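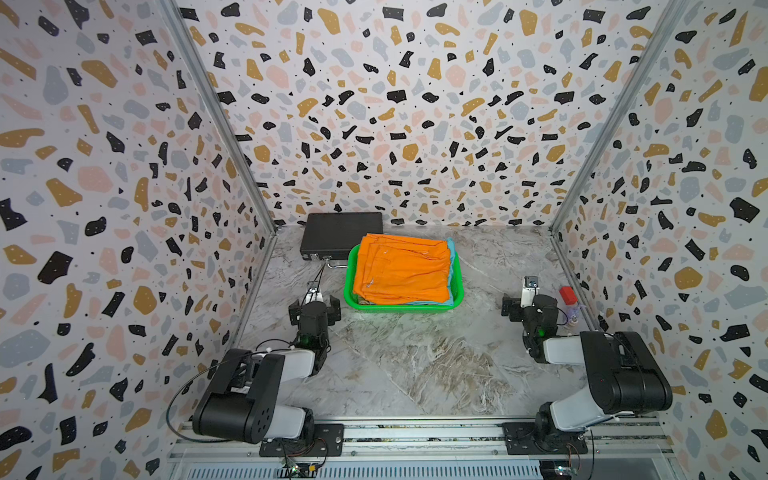

Figure 5.1 Two patterned surfaces: a terrazzo pattern on the walls and a marble pattern on the floor.

Chapter 5
Stone, and Things That Look Like Stone

Before you read any further, go and stand in a room you know well, your kitchen perhaps, or the hallway outside your classroom, and look for stone. Take your time over it. Most students who try this come back with a longer list than they expected, and then, once they start knocking on things and peering at edges, the list gets a good deal shorter. The countertop may be a thin sheet of printed material glued to board. The floor that looks like slate may be vinyl. The speckled wall behind the stove may be paper. None of this should make you feel foolish. People have been making one material look like another for a very long time, and they have become extremely good at it.

We spent the last chapter on wood, and if you worked through it you will remember how much we made of grain. Stone asks for a different kind of looking. There are two families of pattern to learn first, and nearly everything else in this chapter grows out of them.

The first is the veined pattern, which most of us call marble whether it is marble or not. True marble begins as limestone. Buried deep and put under heat and pressure, the limestone slowly recrystallizes, and the bits of clay, iron, and other matter that were mixed into it get drawn out into streaks and swirls. A vein in a real slab runs into the body of the stone, so if you can find an edge, you can often follow it over the corner and down the side. Please do look at edges! My first teacher in this subject, Busisiwe Ndlovu, used to walk into a hotel lobby and go straight to the edge of the reception desk before she had so much as put her bag down, and I have picked up the habit myself, to the embarrassment of my family.

The second is the chip pattern, and the name for that is terrazzo. Unlike marble, terrazzo was always a made thing. Workers in northern Italy took leftover pieces of marble, set them in a bed of mortar, and ground the whole surface flat once it had hardened. It was a thrifty floor to begin with, a way of using up what the finer jobs left behind. Later it turned up in schools, airports, and hospitals, where it was liked for its toughness and for how easily it could be mopped. Today the chips may be marble, glass, or shell, and the binder may be cement or a resin that can be tinted any color you please.

Now, a printed pattern has to come from somewhere. A designer draws or photographs a stretch of surface, and that stretch is then repeated over and over across the roll. The distance from one appearance of a chip to its next appearance is called the repeat, and finding it is the most useful skill you will learn in this chapter. Choose one shape that is easy to remember, a mustard chip with a notch in it, say, and let your eye travel sideways and upward until you meet its twin. In real terrazzo you will never find one. In wallpaper you nearly always will, if the wall is big enough and you are patient.

Printed terrazzo also tends to be kinder to the eye than the poured sort. Designers like to spread the chips out evenly and hold to a small set of colors, often with a pale background and a few very small dots to fill the gaps. A poured floor has clumps and bare patches, and somewhere there is usually a chip that seems far too large for its neighbors.

In the case study at the end of the chapter, we will follow the repair of the old market hall floor at Gustulbridge, where Aqeel Sial and his crew had to match 80 damaged panels using stone from a quarry that had long since closed. You will see their test samples, including several that went wrong, and you will read the letter in which the town very nearly decided to cover the whole thing in sheet vinyl.

Words to know
Aggregate: the chips or pieces held in a mixture
Binder: the material that holds the chips together
Repeat: the distance between one appearance of a printed shape and the next
Vein: a streak of different color running through stone

Getting started
Find a patterned surface at home or at school and sketch a piece of it no larger than your hand. Label the colors. Then hunt for an edge, a seam, or a repeat, and write a few sentences on whether you believe the surface is stone. Keep your sketch somewhere safe, as we will come back to it in Section 5.3.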